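Brush hair splaying after a few months — is it the washing or the storage?

Posted in Arts, Crafts and Hobbies > Painting and Lettering
Tags: brushes, calligraphy, goat hair, storage, hard water
1,140 views

I started brush calligraphy in April through a night course at the Clevden community centre and have kept it up at home since. I practise most evenings for an hour or so, usually after nine when the house is quiet. I have three brushes. One is a large goat hair brush, one is a mixed hair brush that I use for nearly everything, and one is a small stiff one for names and dates.

The mixed hair brush is the problem. When it was new it came to a good point as soon as I wiped it on the edge of the ink dish. Now the tip splits into two when I press and lift, and the hair near the handle feels hard, like there is something stuck in it. The goat hair one is starting to go the same way. The small one is fine, but it gets used the least.

What I do now: rinse under the kitchen tap until the water looks clear, squeeze it in a paper towel, and stand it in a jar with the hair up. I use bottled ink, the Sternine black that the course told us to buy. It says on the label that it is waterproof when dry. Our water is very hard. The kettle needs descaling every couple of weeks and the town report has it at 282 milligrams per litre, if that matters.

Is it the ink, the water or the jar? Can I save the mixed hair brush or should I buy another? They are not terribly expensive but I would sooner not replace one every season. Shipping here adds a fair bit to the price.

pelican_drawer
Member, 2,231 posts

It is mostly the ink, and the jar is making it worse.

Waterproof bottled ink has a binder in it, often shellac or an acrylic. Once it dries in the belly of the brush, up near the handle, plain water won't take it out. The water off the tip runs clear well before the inside is clean, so you stop too early. Then you stand the brush up with the hair on top, and whatever is left drains down into the base and sets there. That is the hard part you are feeling. The hair can't close up any more because the base is being held open, and the tip splits.

To try to save it, fill a cup with lukewarm water to just below where the hair meets the handle. Keep the water off the join. The hair is glued in, and hot water or a long soak will soften the glue and you will lose the whole tuft. Hang or hold the brush in the cup for 16 minutes, then work the base gently between your thumb and finger under a slow tap. Pull in the direction of the hair only. Don't twist and don't scrub it against your palm.

If it is still hard, put a small amount of mild bar soap on it, the plain unscented kind, and work that down to the base the same way. Rinse until there are no bubbles at all. Do this over two or three evenings and let it dry fully in between. I have brought back a couple of brushes this way and failed with a couple. If the ink was an acrylic one and it has been in there for months, it may never come completely right. You can keep it for large practice sheets where the point matters less.

From now on, rinse straight after you finish. Don't leave the brush lying across the dish while you have a cup of tea. When the water looks clear, press the base and see if grey comes out. It nearly always does the first few times. Then shape the point with your fingers, blot it on an old cotton cloth and hang it with the hair pointing down. They need air on all sides.

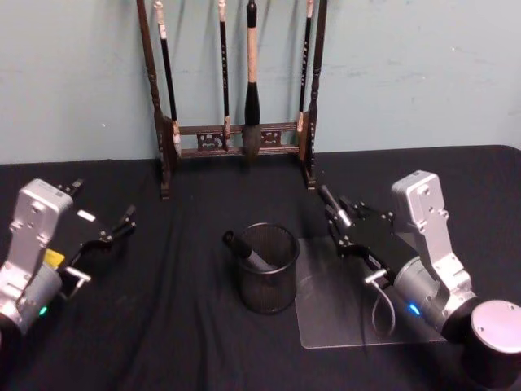

Four brushes on a rack, tips free to dry.

You don't need to buy a rack to do this. Most calligraphy brushes have a little cord loop at the end of the handle, and a cup hook screwed under a shelf costs less than a dollar. Keep it away from the heat register and out of direct sun. A day of drying is usually enough for a small brush. A big goat hair one can take two days in a damp basement, and you should not roll it up in a mat or put the cap back on before then. The plastic cap that came with the brush is for shipping. Throw it out.

I would also switch inks for practice. Look for a bottle that is meant for calligraphy and doesn't say waterproof, or grind a stick if you have the patience. Save the waterproof stuff for pieces you plan to mount, and use an older brush for it.

hardwater_hobbyist

Agree with the above, but I wouldn't dismiss the water. I live on the other side of the valley from Clevden and we have the same supply. Hard water and bar soap make a scum, and the scum stays in the hair and feels stiff and a bit chalky. If you are going to use soap, do the last rinse in a bowl of distilled water. A four-litre jug from the grocery store lasts me ages. I use a cupful at a time.

Since I started doing that my goat hair brushes have stayed noticeably softer. I can't say how much is the water and how much is that I got more careful generally.

Also be wary of hair conditioner. People suggest it on a lot of forums. It does make the hair soft but it leaves a coating, and then the brush won't hold ink properly and you get pale patches in the middle of a stroke. I did it once and it took weeks to wash out.

dottie_k

just buy a new one. Bjarnason has them, or the Gondex catalogue if you are ordering paper anyway. Mixed hair, medium size, not the set in the box because the small ones in the set shed. I get a year out of mine and I don't do anything special except rinse it well.

pelican_drawer
Member, 2,231 posts

One thing to add on new brushes, if you do end up buying. They come stiff because the hair is set with a light starch. Soften it in cool water for a few minutes before the first use and let the starch rinse out. Don't crack it dry with your fingers, as that breaks hairs at the tip. A few loose hairs in the first week is normal. If it is still dropping them after a month, take it back.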